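3.2 Rails, ledges and other narrow rests

Most studies of where people put things down deal with tables, desks and worktops. Our interest in this section is in surfaces that were never meant to hold anything: handrails, window ledges, the tops of radiators and the backs of benches. The Lisdale building has a good number of them. The upper walkway alone is lined on one side by a black metal railing, and in the first round of notes it came up so often that we gave it a category of its own.

Across the whole survey we logged 1,513 placements, of which 1,346 could be assigned to a single surface. The remainder were left out, mostly where an object bridged two surfaces or was passed straight from one person to another. Of the placements we kept, 288 were on a railing. This was higher than we had expected from the pilot at Valteditz, where the railings are rounded and people tended to use the floor.

Objects placed on railings were small. Pens, markers, small bottles and keys made up the bulk of them, followed by folded paper and cups. Long objects such as pens were usually laid along the rail, in line with it, and were then left alone. A smaller group was stood on end. Figure 2 gives a case of the second kind: a slender white item with a blue cap, upright on the top rail. 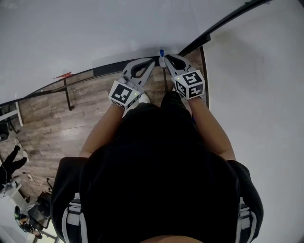
Zetudura Group for Everyday Spaces, Department of Interior Studies

Figure 2. Upright placement on the top rail, handled from both sides. Viewed from above.

Upright placements differ from flat ones in how the hands are used. With a flat placement one side is normally enough, and the other hand may be holding a bag or a door. With an upright placement we often recorded an approach from both sides, as in Figure 2, where the two forearms come inwards to a point and the tips meet at the object. We coded this as 'closed' handling. Where only one side was in contact we coded it as 'open'. A third code, 'resting', was used when the forearm or wrist was supported by the rail itself, but the coders disagreed over it too often and we have dropped it from the tables.

Standing position was coded separately. People faced the rail squarely for most upright placements and stood close to it. For flat placements they were more likely to be side on, or walking past. We did not measure the distance between the feet and the base of the railing – the notes only say 'near' or 'away' – so no more can be said on this point.

The width of the rest matters as well. The Rocha annexe has a flat wooden capping on its stair rail, wide enough for a cup, and objects were left there for much longer than on the walkway. Because the two sites also differ in how busy they are, we do not compare them directly. Section 3.3 looks at the annexe on its own and sets out how we treated objects that were still in place when a recording period ended.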